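Dishes, again

2025-11-06

Quick one because I've got bread in the oven and ten minutes on the timer.

So the dishwasher. Or more to the point, the dish rack. A few of you asked after the July post why I still keep a rack in the sink when there's a perfectly good dishwasher right there beside it. Fair question. Short version - plates come out of mine with water sitting along the rim, every load, and I can't stand putting them in the cupboard like that. So they go from the dishwasher to the rack, get a bit of air, then cupboard. Two moves instead of one. I've made peace with it.

Santeri Toivonen (brother-in-law, strong views on everything) reckons I should just crack the door and leave it overnight. Tried that. Kicked the door in the dark. Never again.

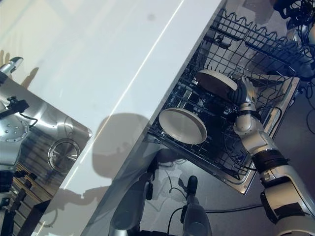 Filed under: Kitchen, Everyday jobs

Anyway, the order I do it in. Bottom rack first, always. If you start at the top you tip whatever's pooled in the mugs all over the plates underneath, and then you're towelling everything and swearing. Bottom rack out, plates off, top rack after. Took me years to work that out and my mum has apparently known since forever. Thanks Mum.

Rack pulled right out too, not halfway. Halfway and you're dragging plates up past the tines on a lean and that's how I chipped one of the Aaltonen ones. Still cross. They were a wedding present and you can't get that shape any more, I've looked. Replacements are from Emel, a shade or so off, fine for toast. 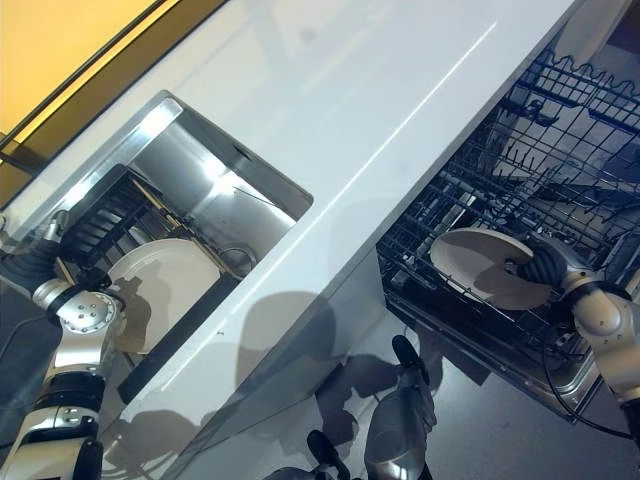 One plate in the rack, one still in the dishwasher.

The rack itself. Black, slotted, sits down in the sink so the drips go straight where they should. I had a big one from Zolo before this that lived on the benchtop with a tray underneath, and the tray was disgusting. There's no other word. I'd lift it up and there'd be a whole little pond. Having it in the sink means you lose some of the basin, I know, and washing the big pot is a pain, you have to lift the rack out first. Worth it to me. Your kitchen might be diferent.
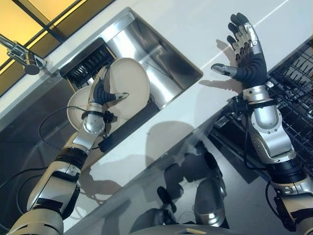 One plate per slot if you've got the room. When I'm rushing I jam them up close and they stick together and stay wet in the middle, which defeats the whole purpose. Bowls I do last, upside down on the tea towel. Cutlery goes straight in the drawer, I don't care, judge me.

Hold them by the rim as well. Sounds fussy but a thumb in the middle of a clean plate leaves a mark, and white plates show everything. So does a glossy white benchtop, for that matter. I wipe mine down and the next bit of sun shows up every streak. Pilirico was the spray someone in the comments swore by and I did buy it. Smells nice. Streaks just teh same.
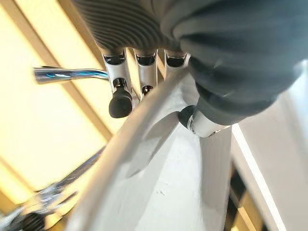 Then there's the putting away, which is where I fall over every time. Rack gets full, rack stays full, everyone just eats off whatever's on the end of it and the cupboard might as well not be there. I'm trying a new rule where it gets emptied before the kettle goes on in the morning. Day two. Going ok.

Still to sort out - a spot for the chopping boards, and the lids. The lids are a whole seperate post.

Timer's gone, bread's looking a bit dark on one side. Back next week with the pantry.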